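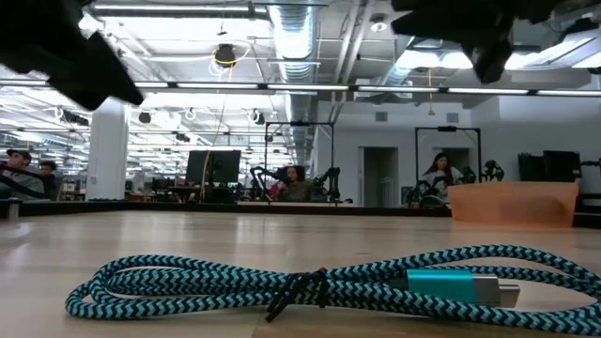
Cable Day at Jarville

Every October I get the itch to go through all our cords, and this year I finally talked Vesela Golob into helping! We have 49 of them by her list (I would have guessed half that), and most had been living in one big knot since we moved. The plan was simple - pull a few out at a time, fold each into a loop, tie it in the middle, put it away. I'm a twist tie person. Vesela likes the fabric kind and we did not settle it.

My favorites are the braided ones, they just fold so nicely and you can spot them in a drawer. Plain black cords all look the same to me by 8 in the evening, so those are getting tags next. 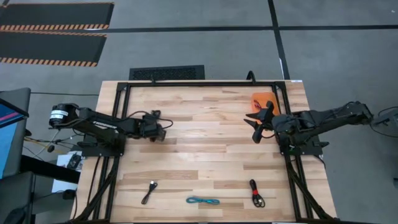

Three along the edge of the table - a short black one, the teal one, and a black one with a red tie.

Dwayne Brannigan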